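Stenia Burger Play Set, reviewed after a term with the robotics club

I help run the after-school robotics club at Rorkside, and back in April I went looking for something our students could practice pick-and-place on that wasn't another bag of foam cubes. They'd had two years of foam cubes, poor things, and the groans when the bag came out were getting louder. Dong-hyun Sung suggested play food, and after much scrolling I landed on the Stenia burger set, which comes with buns, patties, cheese, lettuce and tomato. I've been meaning to write this up ever since (sorry to everyone who asked me at the Clarkum meet!).

The first thing to say is that a burger is a lovely task for a student team. There's an order to it, everyone already knows what the finished thing should be, and the little ones who wander in from the art room can tell you straight away if the arm has put the cheese in the wrong place. We lay the parts out in clear plastic containers with a tray in the middle, and the team has to get from bottom bun to top bun without a human hand going in.

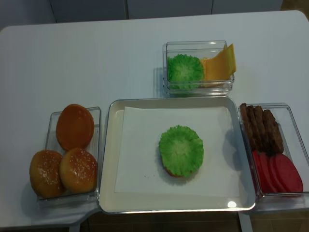

Setup takes us no time, and packing up is just as quick, so even our shortest sessions leave room for a few good tries. Over the term the students logged 1,523 attempts at single pieces, and yes, they kept the log themselves, in a spreadsheet with far too many colors. I haven't had to replace a single part, though one patty did spend a night under a radiator.

The buns were the favorites from the start. They're a friendly size for a two-finger gripper, and the students liked arguing over where to grab them. Approach from the side and you risk nudging the neighbor, come straight down and you need to open nice and wide. We spent one whole evening on nothing else, and I went home quite happy.
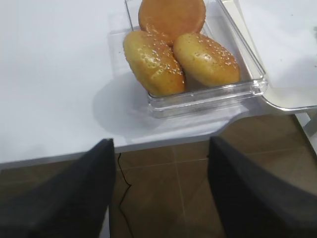
Andri Hubmann wrote to me that his own group found the buns too easy after a couple of weeks and went straight to the cheese, which he thinks should be the real test for any team over twelve. He'd also like the set to come with a spare of everything.

I take his point about the cheese. Thin flat slices are hard work for any gripper, and ours would happily pick up two and look proud of itself. But I'd keep the buns for beginners, who need a win early on.
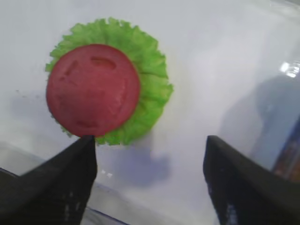

Stacking is where the set really earns its place in our cupboard. Picking a piece up is half the job, and setting it down on something ruffled and uneven is the half that makes teenagers chew their pencils. The lettuce is wider than the tomato, so with the slice sitting off to one side you still have green showing all the way around, and we had a long, cheerful debate over whether that should count as a clean placement. (We decided it should, after Ffion Powell pointed out that no burger she's ever been served was centered.)

My grumbles are small ones. I'd have liked a proper storage box, and a printed sheet of piece sizes would save students measuring everything before they write their code. I'd still buy it again tomorrow, and I'm already eyeing a second set for the fall so that two teams can race.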